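Flolero: A Dish-Moving Arm Built on a Student Budget
Final report, Introduction to Mechatronics
Submitted 21/10/2018

Summary

Flolero is a five-joint arm meant to stand beside a kitchen sink and move light objects in and out of it. It was built in the Lemavik shared workshop in Fludton, mostly in the evenings, when the good drill press was free and the heating wasn't on. The control code was developed in a simulated kitchen called Caron before it was allowed anywhere near the metal. The arm can reach, lower and lift. It can also hit itself in the base, a motion I did not program and have not been able to remove completely.

The original proposal promised an arm that washes dishes. My supervisor crossed out "washes" and wrote "moves." I thought this was unkind in April and consider it generous now.

Background

I live in an apartment with a sink that is always full. I could have fixed this in ten minutes a day. I chose to spend a term on it.

Small arms for desktop use are easy to find plans for, but most of them assume that everything to be picked up is a cube sitting on a flat table. A sink is a hole. The objects are below the level of the base, the walls get in the way of the elbow, and there is a faucet standing exactly where the shortest path goes. Most of this report is about the faucet.

Building the arm

The base is a square of steel plate left over from somebody's trailer repair. The upper arm and forearm are aluminum channel. I cut the forearm twice, as the first one was measured from the wrong end of the drawing. The short one is now a very sturdy ruler.

The shoulder uses a geared motor on a 24 volt supply. The other four joints are hobby servos on a separate, lower-voltage line. Keeping the two supplies apart on the breadboard was my main safety feature until I connected them together by accident and lost a servo. After that I used different plugs.

Wiring runs down the inside of the channel. The elbow pinched it on the first full bend, so I added a loop of slack, which then caught on the shoulder bolt. The final version has the loop held in place with a strip of bicycle inner tube. It looks terrible and has never failed, so it stayed.

The gripper is two printed fingers with rubber glued to the faces. It holds a sponge well. It holds a plate if the plate is approached at the rim and not asked to go far.

Why a simulated kitchen

Lemavik has one sink, and people want to wash their hands in it. I was asked to find another place to practice. Caron is the answer to that request: a rendered kitchen with a counter, a sink, a faucet and a window, where the arm can be moved around from the keyboard and nothing needs to be mopped up afterward.

I put more time into the room than it deserved. The window has dark brown framing with plain gray glass and no outdoors behind it. I had plans for a tree. The tree was cut from the schedule in week two, along with the soap dispenser. What the window did turn out to be good for was finding the faucet: the thin upright bar in the middle of it comes down in line with the neck, so if my view had wandered I could get my bearings from the bar and come back down to the sink. 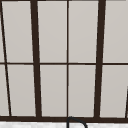 Controlling the arm in Caron

The first version drew the complete arm, every bracket included. It was slow on my laptop, and the forearm was usually between me and whatever I wanted to see. I stopped drawing it and kept only a marker for the end of the arm, a shiny red ball. The joint math still runs underneath. You steer the ball, and the program works out what the five joints would have to do to put it there, or complains if they can't.

The complaints used to be one long line of numbers. I replaced them with the word NO and got a lot more work done.

The sink itself has a grooved drainboard on the left and a deeper basin on the right. The faucet stands at the back between the two and curves over toward the basin. Coming in from the left, the arm has to pass in front of the neck or go well over the top of it. Going over means nearly straightening the elbow, and a nearly straight elbow is where my joint math is at its worst, so I went in front.

Objects

Caron can scatter objects around the counter and in the basin. I used a free pack of household models and did not sort it first. As a result the kitchen gets a hair dryer next to the sink, which I would not recommend in a real one, with an eggplant to keep it company. I meant to take the hair dryer out. It is an awkward shape with a handle pointing off at an angle, though, and it made a better test of the collision check than anything that belonged there.

The plates have colored rims, and that helped more than I expected. White on white marble is hard going at the end of an evening, and a red-orange rim against a dark gray basin is not.
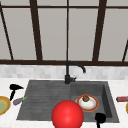 Render: Caron kitchen, Flolero project, Fludton

Steering a ball toward a plate on a flat screen is harder than it sounds, as there is nothing to tell you how far away the ball is. It can cover part of what you're aiming at and still be hanging well in front of it. I tried adding a shadow, and then a line dropped straight down to the nearest surface. The line was better. The shadow was prettier and I miss it.

Results

I ran 316 reaches in Caron with the final control code. A reach counted as good if the marker arrived at the target without any joint passing its limit and without the hidden arm touching the faucet or the sink wall. Most of the failures were at the far right of the basin, where the forearm meets the divider before the hand gets where it's going. A longer forearm would fix this. So would moving the base to the other side, a thought I had after bolting it down.

On the real arm I got through 8 supervised sessions at the Lemavik sink, early in the morning, with a towel on the floor. Reaching worked about as the simulation said it would. Lifting did not, as the shoulder sags under load and Caron's shoulder is perfect. I corrected for it with a table of offsets found by hand, which is a polite way of saying I guessed until it stopped missing.

The faucet was struck twice. It is still on the wall side of the sink and still works. The arm needed a new finger.

What I would change

Put a limit switch on the shoulder from the start. I added mine after the incident with the base.

Model the sag. Even a crude spring would have saved me the offset table, and I now know which chapter it's in.

Sort the object pack. Or at least look through it before showing the project to a class, where every question was about the hair dryer.

Use one kind of screw. Flolero needs three different drivers to take apart, one of which belongs to the workshop and has to be signed out.

Cost and current state

Motors and the power supply were the largest expense, followed by the servos, followed by the replacement servos. The steel was free. The arm lives on the lower shelf by the Lemavik back door with its plug taped over. Caron runs on any laptop that doesn't mind getting warm, and the code is in the course folder with the build drawings, including the corrected forearm. The dishes at my apartment are still being done by hand, on a schedule drawn up while I was at the workshop.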